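Sep 15, 2022

Court 2 paddle bench, Skumunport. Restrung the practice net and checked center height again, sagging at the strap. Seul-gi Cho wants the Delorme balls tried against the Bullora ones before league play.

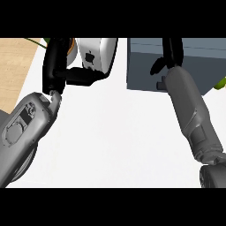
Dropped 20 of each on the concrete pad. Bullora bounce was more even. Two Delormes had soft seams, set aside. Log total is now 1472 drops since July. Need more grip tape. 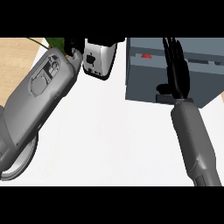 Two gray arms, one with a black multi-fingered hand.

Filed under: Gear Notes, Pickleball

Recent entries
Momirar paddle weights
Net post repair

We use cookies to remember your settings. OK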